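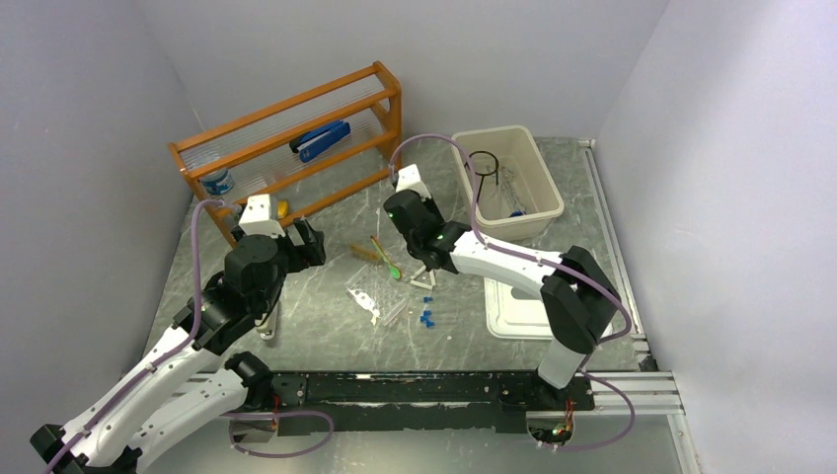 Bench tips for trying out grippers on small arms
Workshop notes, page 4

Been swapping fingers on two small arms for a while now, the Zivum set against the Skerkby set. Tips in no order. Will add more in February if I get to it.

Use junk, not test cubes. Foam cubes make every gripper look good. Raid the kitchen drawer and the desk. Plastic spoon, stapler, a brush, small blocks, a tube rack. A spoon flat on a hard table is the meanest thing you can ask for. Thin edge, slides away.

Same junk for both sets. Sounds obvious. I swapped a spoon halfway through once and had to bin a whole evening of results.

30 tries per item per finger set. Fewer and you're just guessing. Write down drops AND near misses, seperate columns.

Pick spots: table, bin, rack. A thing that comes off the table fine can be hopeless out of a bin, the wrist hits the wall before the fingers get there. Try low-sided tray first, then the bin.

Racks with rods – long items only. Stapler across the rods, ok. Small stuff falls through, don't bother.

Clear plastic is its own test. Tube racks, offcuts, anything see-through. If your camera is doing the finding, run clear items last and score them on their own or they drag everything down and you blame the fingers.

Cables. Leave slack at the wrist and a proper loop at the elbow, then run every joint end to end by hand, power off. Watch where the loop goes. Mine are purple, easy to spot against white links and black joints, would buy a bright color again. A loop standing up off the wrist will catch on a rack sooner or later so go slow near shelves. Hook-and-loop ties, never zip ties, you'll be redoing it.

Both arms on one rail. Bolt them down once and leave them alone. If you have to move one, pencil mark first. Then redo the zero on BOTH.

Keep the arms out of each other's way to start. One parked, one working. Handovers between the two come later, and drop the speed to 40 percent for the first ones.

Finger pads: the Skerkby ones came smooth, grip tape fixed most of it. Wipe with alcohol before each run. Zivum pads are softer, better on the spoon, wore out at 117 picks on the stapler. Ó Flaithearta sells spares by the pair, cheaper then the full kit.

Controller – the Ikeo one is fine. Save your open width per item, dont rely on full open every time. Too wide in a crowded patch and you knock the neighbors over.

Scratched tabletop? Leave it. Shiny new metal gave my camera more trouble than the scuffed stuff.

Label the finger bags. Left and right are not the same on the Skerkby.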